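Feature | 1 min read

Tracing the June measles cases in Flatgate

The county health office at Flatgate has confirmed 3 cases of measles, all in adults who ate at the same lunch counter on a Saturday. The first patient had a fever for two days before the rash appeared, which puts the meal inside the infectious period.

Measles virus can stay in the air of a room for up to two hours after an infected person leaves. Tracers therefore listed everyone who came in until mid-afternoon, using card receipts and the booking log. The list reached 351 names.

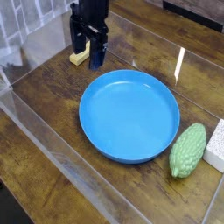 Contacts without proof of two vaccine doses were offered a shot within 72 hours of exposure. Those past that limit were told to stay home for 21 days and report any fever by phone before going to a clinic.

Posutthorpe, the next town east, has sent over 100 doses from its own stock. Its school district has 3879 students and is checking their records by grade, lowest coverage first.

Contact the health desk | © Cundo Magazine | Back to top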